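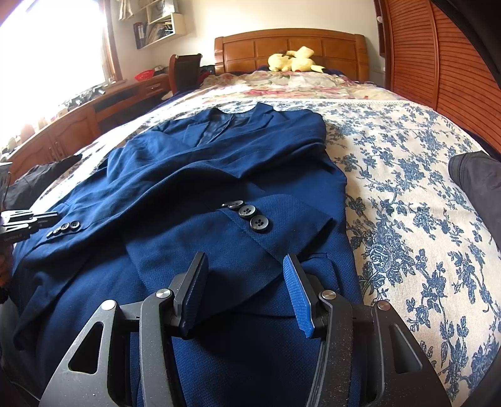

Furnished Unit Inspection — Bedroom and Wardrobe Area
Property: Flongate, unit 13
Inspected by: Usman Rajput
Date: 18 December 2018
Type: Routine, tenant in residence
Previous inspection: April

Ratings: S = satisfactory, M = maintenance required, U = urgent, N = not inspected.

1. Smoke alarm
Rating: S
Ceiling mounted, hard-wired with battery backup. Test button held until alarm sounded. Hallway alarm sounded at the same time, so interconnection is working. Dust on the outer vents wiped off with a dry cloth. Backup battery replaced at the April visit.

2. Window and restrictor
Rating: M
Sliding sash opens and locks. Restrictor on the left side is fixed with 2 screws, one of which turns freely in the frame. Restrictor still holds under hand pressure but should be refixed with a longer screw. Flyscreen intact. Minor mould on the lower rubber seal, cleaned off during the visit.

3. Blind cord
Rating: U
Cleat missing from the wall. Cord currently hangs in a loop beside the bed. Tied up out of reach as a temporary measure. New cleat to be fitted high on the reveal before the end of the week. Tenant advised not to untie the cord.

4. Power points
Rating: S
All 4 outlets tested with plug-in tester, correct polarity and earth. Safety switch tripped within 30 milliseconds on test. One cover plate behind the bedside table is slightly discoloured. No heat damage to the terminals when the plate was taken off. Tenant has a power board on the same outlet — lightly loaded, no piggybacked adaptors.

5. Heating
Rating: M
Panel heater, Drinance, wall mounted. Thermostat responds. Required clearance in front of the unit was not being kept: a storage tub and a spare doona were against the grille. Both moved by tenant. Clearance label on the side of the heater has worn off and needs replacing.

6. Wardrobe
Rating: M
Ralloleck sliding doors. Right door jumps the bottom track when pushed from the top corner. Roller is worn on one side. Hanging rail is sound, but the centre bracket is loose and the rail dips under load. Do not rehang heavy coats until the bracket is refixed. Shelf above is fixed to studs and does not move.

7. Floor and trip hazards
Rating: S
Carpet stretched and flat. Metal strip at the doorway is tight. No leads across the walkway.

8. Bed frame
Rating: S
Slats seated, centre leg in contact with the floor. Mattress not lifted, tenant's belongings on the bed.

9. Door and egress
Rating: S
Door opens fully, latch engages, no key needed from the inside.

10. Ceiling cavity access
Rating: N
Hatch painted shut. Carried over from the last report.

Actions
Item 3 — Rizvi Maintenance, urgent.
Items 2 and 6 — Rizvi Maintenance, same visit if parts are on hand.
Item 5 — label only, office to order.
Item 10 — cut the paint line and check insulation clearance around the downlights.

Tenant has been given a copy and asked that trades ring the day before.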